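Carnby Winter Lunch - my notes from the long table
2021-06-22 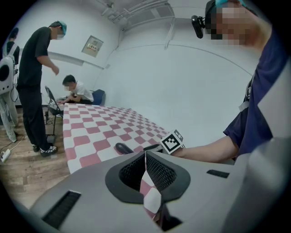

The pink and white check cloth, out again for another year.

Well, we got through the shortest days of the year with full bellies, so I'm calling it a success! For those who couldn't make it, the Carnby winter lunch went ahead at the hall, heaters going full bore by the tea urn and not doing much at all down the other end. I wore two jumpers and kept them both on.

I'd promised a few of you I'd write up the soup, so I'll do that first, before I get carried away with everything else. It's a red lentil soup, and I had it from Ayten Ateş, who grew up on it and has very firm views about the onion. The onion goes in before anything else, in more butter than you'd think, and you leave it alone until it's properly soft and going gold at the edges. I always rush this bit. I got told off.

Then it's 500 grams of red lentils (rinse them, and rinse them again), a couple of carrots chopped small, a potato, a good spoon of tomato paste and enough stock to cover the lot by a few centimetres. Simmer until the lentils have fallen apart, whizz it if you like it smooth, and salt it at the end. The last step is the one I'd never done at home - melt some more butter in a little pan, stir in dried mint and a pinch of chilli flakes until it foams, and spoon that over each bowl. Lemon wedges on the side. My husband, who claims he doesn't like lentils, has since asked for it again.

The bread was from Karakaya, picked up that morning, and if you've not been in since they moved to the old newsagent's, do go. Get there early for the sesame rings. I bought seven and there were three left by the time I'd driven home, which I blame on the traffic lights at the highway.

Pudding was a bit of a free-for-all. I brought a golden syrup dumpling thing that I made in the slow cooker (a Dukix, very old, the lid rattles) and it was heavier than I'd have liked. I think I overmixed it. There was also a quince paste that I'd happily have eaten with a spoon, a lemon slice, and a rhubarb crumble with oats and brown sugar on top. If the crumble was yours, could I have the recipe please? I've asked three people and they all said it wasn't them.

Now, money. We took $265 for the heating fund, mostly gold coins and a few very kind notes, so thank you. That should see the hall gas bottles through to spring if we're careful. The raffle hamper was put together by the girls at Clernura, who threw in a jar of their pickled green tomatoes at the last minute, and I'm told the winner has already finished them.

A few odds and ends. I have a blue casserole dish with no name on it and a glass lid that doesn't fit it, so there may be somebody out there with the opposite problem. There's a child's beanie too, green, with a pompom. Both are on the shelf in the kitchen next to the first aid kit.

Quite a few of you asked if we could do a spring one as well. I'd love to, but I'm away for a good part of spring, so the earliest I could manage is November. It'd be a cold lunch, I'd think - salads, a ham, maybe a pav if someone braver than me will take it on. If you've got a trestle table or a decent esky we could borrow, let me know in the meantime.

Oh, and Ayten says that if you can't get dried mint at the supermarket, rub your own from the garden once it's properly dry and keep it in a jar away from the stove. Mine's hanging in the laundry as I write this.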